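Grille de contrôle des postes de travail et de stockage -- Atelier de réemploi informatique Bilisance
Site de Huaranga, contrôle de novembre

Objet. La présente grille est renseignée par le responsable de secteur et conservée au registre de sécurité. Chaque point reçoit la mention Conforme, À corriger ou Sans objet. Les commentaires sont obligatoires pour tout point à corriger.

1. Circulation et évacuation

1.1 Allée principale dégagée sur toute sa longueur, largeur minimale de 900 mm : Conforme.
1.2 Issue de secours côté quai manœuvrable de l'intérieur sans clé : Conforme.
1.3 Bloc d'éclairage de sécurité : À corriger.
Commentaire : le bloc situé au-dessus de la porte du magasin ne s'allume pas à l'essai. Bon d'intervention no 782 transmis à la maintenance.
1.4 Plan d'évacuation affiché et à jour : À corriger.
Commentaire : le plan mentionne encore l'ancien local Fliltitz, fermé depuis le réaménagement.

2. Démontage des unités centrales

2.1 Cordon secteur débranché avant l'ouverture du capot : Conforme.
2.2 Bloc d'alimentation laissé fermé, toute ouverture étant interdite en atelier : Conforme.
2.3 Barrettes de mémoire tenues par les bords et déposées en sachet antistatique : À corriger.
Commentaire : sachets réutilisés au-delà de l'usure admise. Réapprovisionnement demandé, environ 1000 pièces.
2.4 Socket du processeur protégé par son cache après dépose : À corriger.
Commentaire : la réserve de caches est épuisée. Les cartes mères concernées sont mises de côté jusqu'à la livraison.

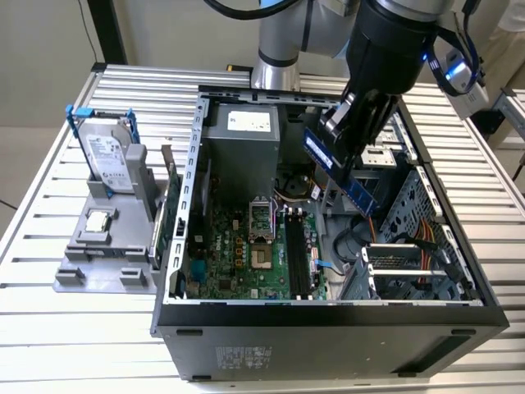 Point 2 -- Unité centrale ouverte, socket du processeur vide.

3. Plans de travail

3.1 Fixations et piètements serrés, absence de jeu : Conforme.
3.2 Liaison à la terre des plans métalliques vérifiée à l'ohmmètre : Conforme.
3.3 Rainures des profilés exemptes de vis et de copeaux : Conforme.
Commentaire : l'aspiration en fin de poste est préférée à la soufflette, qui projette les particules vers le visage. La consigne du site de Rarkthorpe est reprise à l'identique.
3.4 Éclairage sans éblouissement gênant pour l'opérateur : À corriger.
Commentaire : orientation des luminaires à revoir avec le service technique.

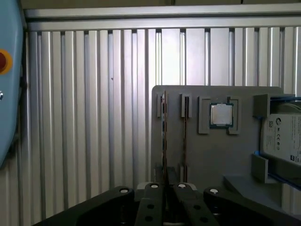 Qui est habilité à lever une réserve portée sur la grille ?
Le responsable de secteur, après vérification sur place. Il vise la ligne concernée et joint le bon d'intervention soldé.

4. Stockage et déchets

4.1 Piles et accumulateurs isolés dans le fût prévu à cet effet : Conforme.
4.2 Rayonnages : charge maximale affichée sur chaque travée : À corriger.
Commentaire : affichage manquant sur 3 travées du magasin.
4.3 Extincteur accessible et vérification annuelle en cours de validité : Conforme.

Suites à donner. Les points 1.3 et 4.2 sont traités en priorité. Les autres réserves -- hors approvisionnement -- sont levées avant le contrôle suivant.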